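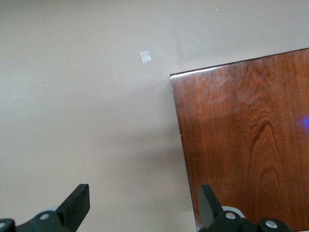
Why do shadows have fuzzy edges?

Because most lights are bigger than a dot. A lamp, a window, the sun – all of them are wide, and light comes at you from every bit of them. So near the edge of a shadow, some of the light gets blocked and some sneaks past. Half light, half dark. Fuzzy.

OK, back up a bit. What is a shadow?

Light goes in straight lines. It can't bend around your hand to fill in the back. So behind your hand there's a place where less light gets to. That place is the shadow. It isn't a thing, you can't pick it up. Just a spot with less light in it.

Less, not none. Go stand in the shadow of a house on a sunny day. You can still read a book there! Light is bouncing in from the sky and the sidewalk and the grass. Same on a painted wall indoors. One part a bit lighter, one part a bit darker, and often no line where one stops and the other starts.

Two parts, two big words

The dark middle is called the umbra (UM-bruh). No light straight from the lamp gets in there. The softer edge is the penumbra (peh-NUM-bruh), where you'd see a piece of the lamp poking out if you were a very small ant. Umbra is Latin for shadow. Umbrella comes from the same word, wich makes sense when you remember people used them for sun as well as rain.

Try it

You need: a flashlight, a desk lamp with a shade, a pencil, a wall. Dark-ish room. Ask a grown-up before you move any lamp, bulbs can get hot.

Flashlight first. Stand back from the wall and have a friend shine it. Hold the pencil 3 inches from the wall. Pretty sharp shadow. Now walk the pencil slowly toward the light. The shadow gets bigger and the edges go soft.

Now the desk lamp. Same pencil, same place. Softer right away. The lampshade is wide, so more light leaks around the sides of the pencil.

Go far enough out and the pencil's shadow nearly disappears. It got so spread out and blurry you can't find it.

Rasa Toom's class in Brasside did this in October with a cut-out paper owl. Best trick they found – hold the owl 60 inches from the wall and it's a gray blob. Walk it in and the ears show up last.

What about outside?

The sun is huge but it's very far away, so it looks small in the sky. Shadows from it are fairly crisp up close. Look at your shoes on the sidewalk, sharp edge. Then look at the shadow of your head. Blurrier, if the sun is low and your shadow is long. Your head is farther from the ground than your shoes are, thats all.

Cloudy day? The whole sky turns into one giant lamp. Light from everywhere. Hardly any shadow.

Never look right at the sun, even for a second, even with sunglasses on.

Words to keep

Umbra – the dark middle.
Penumbra – the soft edge.
Opaque – blocks light, like a brick.
Translucent – lets some light through but blurs it, like wax paper.
Transparent – clear, like window glass.

Next time: why is the sky blue in the day and orange at night?

Written by Salma Tawfik, March 2025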